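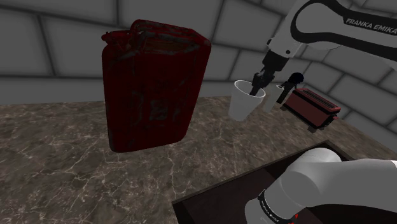
2 min read

Home Projects Visits Notes Contact

Erkar opened its Nasarbridge lab to outside groups on May 9, 2026, and I went mainly for the Calloway session. Calloway is their method for learning cup handling in simulation: one policy, one arm model, kitchen counters whose objects and layout change from episode to episode. The arm is a rendered Franka. Training used 400 demonstrations, and every test episode is capped at 30 seconds.

The policy takes a view from close to the gripper plus views of the counter. Staff showed us the close one first. It carries little context — marble, fingers, a large piece of something white — and the ablation without it did worst at the moment of contact.
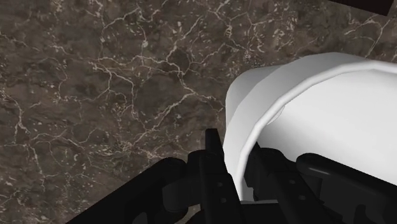 Close view, fingers next to the white object.

The held-out test ran to 111 episodes. Most failures, we were told, came from approach angle, with the fingers arriving too far to one side of the rim. A rim pinch counts as a grasp; the scoring script wants the cup clear of the counter and does not look at tilt. I asked about deformation. Cups are rigid bodies in this release, so grip force is not tested in any useful way.

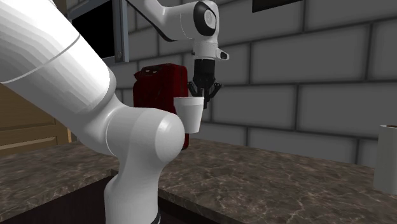 Pluvlow

The second stop was Pluvlow, the scene generator behind Calloway. It runs on 8 machines and varies object placement and lighting. Transfer to hardware is planned for October.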